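3.2 Cell layout and daily upkeep

The cell used for all bimanual trials in this paper is called Ikstead in our lab and in the logs. It consists of two arms mounted at the front corners of a table, each with a parallel gripper and a wrist camera. The tabletop is made in two sections. Moving the table apart for cleaning and pushing it back together changes the height across the seam slightly, so the calibration routine is run again whenever the sections have been separated.

Both arms are driven by the Nitance controller, version 2, with default gains except at the wrist, where we lowered the stiffness after early trials in which a fingertip pressed too hard on a tray rim. The cameras are powered separately from the arms. This was done during a repair in December, when a shared supply caused the left image stream to drop out whenever the left gripper closed under load. Aparecida Fagundes traced the fault to the supply and rebuilt the harness.

Cable routing took more adjustment than any other part of the setup. Each gripper cable is left with enough slack to follow a full wrist turn. With too little slack the connector at the gripper works loose – we replaced both connectors once for this reason. With too much, the loop can drag over objects on the table. The free length we settled on is 75 cm per arm, measured from the last clamp to the gripper connector.

Trays that hold water are kept near the middle of the table, where both grippers can reach the rim. The arms are not sealed. Water is limited to a shallow layer, and the wrist joints are held above the rim height by a software limit. Figure 4 shows the cell with a tray in place. 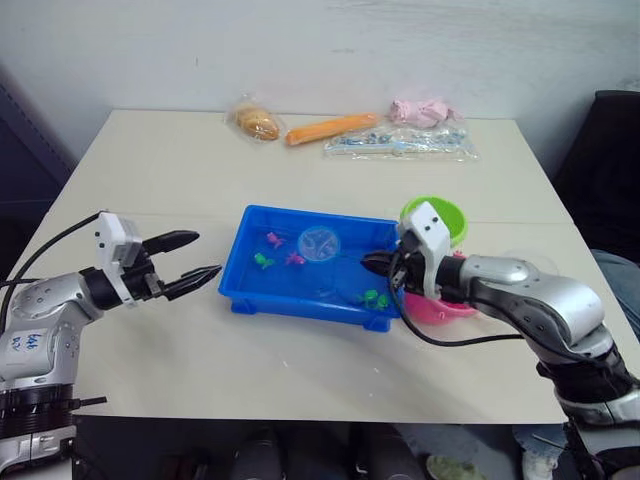 How often does the cell need to be recalibrated?

Once every 100 episodes, and again after any work on a wrist camera, a gripper or the table itself.

Figure 4. The Ikstead cell during a water tray task. Both grippers are open or near the tray; toy objects are in the water and along the wall.

The calibration routine takes each arm through 26 poses and compares the recorded fingertip position with a printed target. If the error at any pose is above the threshold set in the Nic Giolla toolkit, the arm is stopped and the camera bracket is checked first. Loose bracket screws accounted for most of the failures. Fingers are checked at the same time, and a pair is replaced together even if one finger shows no wear.

At the end of each session the operator empties the tray, dries the table and fingers with a cloth, and parks both arms. The written procedure was prepared by Esperanza Park and is stored with the Grulteo configuration files. The revision used here is dated 2025-11-17. Later changes cover the parking position only and do not affect the results in Section 4.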